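Galerie: Unser Sommer im Raum mit dem Marmortisch

Veröffentlicht am 2024-08-05

So, endlich komme ich dazu, die Bilder hochzuladen! Wer hier schon länger mitliest, weiß ja, dass wir im April umgezogen sind, raus aus dem alten Laden in Kuncombe und rein in die Etage bei Gremside. Seitdem fragt mich gefühlt jeder zweite Besucher, wie es denn nun aussieht, und ich habe jedes Mal versprochen, eine kleine Galerie zu machen. Es ist dann eine sehr kleine geworden (ein Bild, ich weiß, ich weiß), dafür schreibe ich umso mehr dazu. Die anderen Aufnahmen reiche ich nach, sobald ich sie sortiert habe.

Kurz für alle, die neu sind: Skundiditz ist unsere kleine Bastel- und Arbeitsgemeinschaft, sieben Leute mit sehr unterschiedlichen Vorstellungen davon, was ein gemütlicher Raum ist. Die einen wollten es schlicht und hell, die anderen wollten alles behalten, was sie irgendwann mal von der Oma geerbt haben. Herausgekommen ist eine Mischung, die in keinem Möbelkatalog vorkommt und die ich inzwischen richtig gern mag.

Das Herzstück ist für mich der schwarze Marmortisch. Über den haben wir vorher am längsten diskutiert – zu schwer, zu dunkel, zu schick für uns, und überhaupt, wer soll das Ding die Treppe hochtragen? Drei von uns haben es dann gemacht, mit zwei Pausen und einer Menge Flüchen. Ich setze mich morgens gern mit dem ersten Kaffee dran und schaue mir einfach die weißen Adern an. Jedes Mal entdecke ich eine, die ich vorher noch nie gesehen habe.
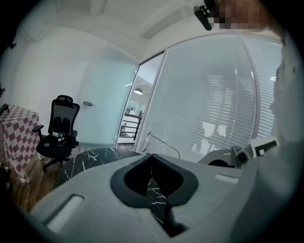 Marmor vorn, Karo links, Holz darunter: unser Stilmix auf einen Blick.

Zur karierten Tischdecke muss ich natürlich auch etwas sagen, die hat nämlich die meisten Fans. Rot und weiß, schön große Karos, und sie hängt herrlich weit herunter. Gekauft haben wir sie auf dem Flohmarkt, eigentlich nur für ein Picknick, und seitdem liegt sie auf dem zweiten Tisch und ist nicht mehr wegzudenken. Es gab mal den Vorschlag, sie gegen etwas Graues auszutauschen. Der Vorschlag wurde abgelehnt, und zwar laut!

Dann der Stuhl. Schwarzes Netz, hohe Kopfstütze, Rollen – nach dem Umzug war der plötzlich so begehrt, dass wir kurz über eine Liste nachgedacht haben. Wer ihn verlässt, legt inzwischen gern irgendetwas auf die Sitzfläche, damit der Platz als reserviert gilt. Auf dem Bild sind es ein Plastikfläschchen und ein bisschen weiße Verpackung. Zählt das als Handtuch auf der Liege? Ich finde ja. Bequem ist er übrigens wirklich, auch nach einem langen Nachmittag, und er rollt auf dem Holzboden so leicht, dass man sich mit einem kleinen Schubs von einem Tisch zum anderen befördern kann (nicht mit Kaffee in der Hand, bitte).

Der Holzboden war für mich der eigentliche Grund, den Raum zu nehmen. Ich hatte in Kuncombe jahrelang kalte Füße und wollte endlich wieder braune Dielen unter mir haben. Ja, man sieht jeden Krümel. Ja, wir fegen jetzt öfter. Wer einen guten Tipp für die Pflege hat, schreibt ihn mir bitte in die Kommentare, im Moment wischen wir nur nebelfeucht und hoffen das Beste.

Und weil die Frage bei der Besichtigung gleich zweimal kam: Die Tür mit dem Milchglas bleibt, wie sie ist. Ich mag den leichten blaugrünen Ton neben der weißen Wand sehr. Ein Vorschlag war, sie mit Folie zu bekleben, ein anderer, ein Plakat davorzuhängen. Beides ist vom Tisch, zumindest solange ich hier mitreden darf.

Was noch fehlt: ein ordentliches Regal, Haken für die Jacken und irgendwas Grünes, das auch mit wenig Zuwendung zurechtkommt. Beim Regal schwanken wir zwischen dem Modell Onyeka für 159 Euro und einer Selbstbaulösung, die auf dem Papier billiger ist und vermutlich bis Weihnachten dauert. Ich bin für Onyeka. Falls jemand das Regal schon zu Hause stehen hat, freue ich mich über ehrliche Berichte, vor allem dazu, ob sich die Böden unter schweren Ordnern durchbiegen.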